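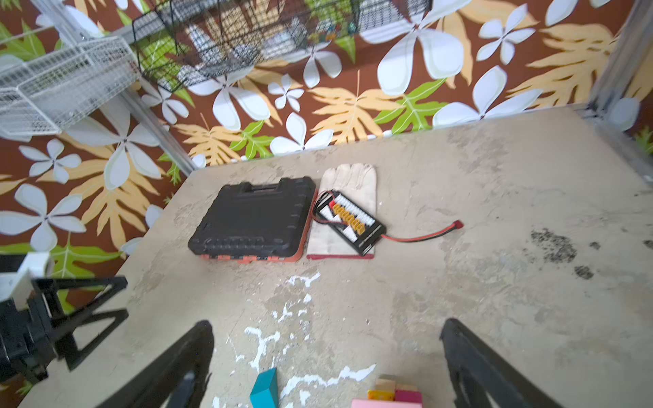

用了三个月,来聊聊这块并充板

先交代一下背景:我玩航模玩了好些年,锂电池越攒越多,抽屉里那一堆小电池要是一块一块充,一个下午就没了。之前一直硬扛,充电器旁边摆个闹钟,响了就跑过去换。后来实在受不了,九月份下单了一块 Zadosero 的并充板,499 块,黑色板子、白色面板那款。下单的时候还心疼了一下,毕竟就是一块板子加一排插座嘛,便宜的也不是没有。

收到以后第一感觉是比我想的厚实。中间一排橙黄色的主接口,旁边一排排白色的小平衡座,位置对得挺整齐,不用扒着看半天哪个对哪个。我以前用过一块杂牌的,平衡座挨得太近,手指头粗一点根本捏不住插头,拔的时候只能拽线,拽断过两根,气得我直接扔了。这块好很多,插头能捏住,拔的时候也顺手。

接口的松紧要单独说一下。刚到手那几天真的紧!第一次插进去我以为插反了,拿出来看了好几遍。用了一两周之后松了一点,现在是我觉得最舒服的状态,插进去有明确的到底的感觉,晃一晃也不会虚。喜欢一步到位的朋友可能会嫌前面那段时间费劲。

再说线。红黑电源线,够软,这点我很喜欢,放在桌上不会自己翘起来把板子带歪。长度对我来说也合适,充电器放右手边,板子放中间,线拉过去还有余量。

我的工作台是水泥台面,用了很久,坑坑洼洼的,还溅了不少白漆点子,右边一片黑乎乎的脏印子怎么刷都刷不掉(已经放弃了)。板子直接搁上去我总怕底下磨花,所以习惯垫一只米白色的皮手套,就是袖口滚红边的那种劳保手套。垫着不打滑,拿起来戴上还能干别的活,一物两用,我自己挺满意的。当然充电的时候人一定要在旁边,别学有些人插上就出门吃饭去了,锂电池这东西不能大意。

顺便夸一下旁边那个黑色工具箱,Bendura 的,塑料壳带棱,底边一道橙色,提手是一体成型的。买的时候没抱什么期望,结果拎来拎去都没出毛病。我现在出门飞就是箱子加板子,到了地方往桌上一摆就开工。箱子的缺点是里面分格太死,大一点的钳子放不进去,我最后把隔板拆了一块。

说说不满意的地方。

第一是说明书,薄薄一张纸,字小得要命,关键的东西一句带过。新手如果第一次玩并充,光看这张纸我觉得是不够的。几块电池并在一起之前,片数必须一样,电压也要接近,差太多千万别往上插,这种话应该用大字印在最前面才对。我现在的做法是每块先量一遍,差得多的挑出来单独充,麻烦是麻烦了点,心里踏实。

第二是没有配收纳袋。这个价位送个布袋子不过分吧?板子上那么多口子,放几天就落灰,我现在是随手拿块旧布盖着。

第三是白色面板真的不耐脏。我手上经常有油,摸两下就一个印子,拿酒精擦能擦掉,就是烦。要是出个全黑的我会考虑换。

买之前我还看过 Alutley 的那款,654 块,贵出一截,功能看介绍差别不大,外壳做得更漂亮一些。我对漂亮没什么要求,就没多花那个钱。群里也有人等到 Zadosero 打折,400 块拿下的,看得我牙痒痒。不急着用的话可以等等活动。

总的来说我会推荐给手里小电池多、经常一次要充好几块的人。只有两三块电池的就别折腾了,老老实实一块一块充也挺好。刚入坑的建议先找个懂的朋友带着用一次再自己上手。

后面我打算再配一个防火袋,有用过好的可以留言告诉我,最好是口子大一点的,我手笨。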